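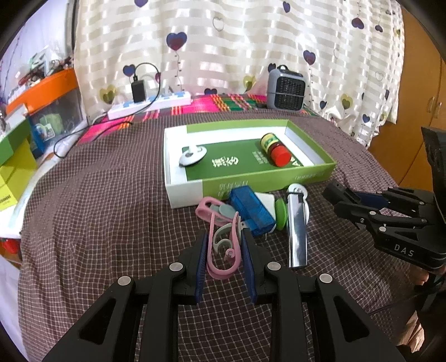 Small-items sorting, one clip held in the left gripper, carton behind.

Wamen Small Items, README

Hi, and thanks for downloading this! Wamen is a set of recordings of everyday clutter being picked up and put in an open carton with two hand-held grippers. I put it together at Villwood for training pick-and-place policies, and I'm sharing it because I kept wishing somebody else had (most of what I found was blocks and mugs, and my policy got very good at blocks and mugs).

Last updated 1/31/23

What you get

There are 1357 episodes in this release. An episode is one attempt at one tidy-up, from the first reach until the person doing it backs both grippers away. Of those, 369 have a written instruction attached, stuff like "put the pink clip in the carton." The rest have only a task tag. I'd love to finish the instructions someday, but it's slow going and I do it in the evenings.

The objects are things you'd find in a kitchen drawer or the bottom of a bag: plastic clips, a silver lighter, little bottles, round white plastic bits. I picked them on purpose to be annoying. Shiny stuff streaks, see-through blue plastic half disappears against a dark cloth, and two clips lying next to each other are a nice test of whether your model knows which one it's going for.

How it's organized

Each episode has its own folder with the video, the gripper widths and poses, and a small text file of notes. Left and right are always from the operator's point of view. If you loaded the November version, please note that I swapped the two sides in the pose files back then (sorry!!). It's fixed now, so delete any workaround you wrote.

Splits

I held out 1000 episodes for training and validation together, and the remainder is for testing. Split by session, please, and don't shuffle single episodes. The layout barely changes within a session, so a shuffled split will make your numbers look wonderful for no good reason.

Known problems

Pose tracking drifts when a gripper gets very close to the cloth. The checkered cloths helped a bit, plain ones were worse. Failed grasps are kept in and tagged "miss", though I'm sure I missed a few. Backgrounds are ordinary rooms with curtains, cables and furniture, so crop if that bothers your setup. Mine did better without cropping.

Using it

Free for research and teaching. Credit goes to "Lukoševičius, Villwood" (keep the accents if your bibliography tool lets you). The loader is called Buvmont and lives in the tools folder. Version 2 of the loader is the one you want, and the older one won't read the notes files.

Found a broken episode? Open an issue with the folder name and I'll take a look.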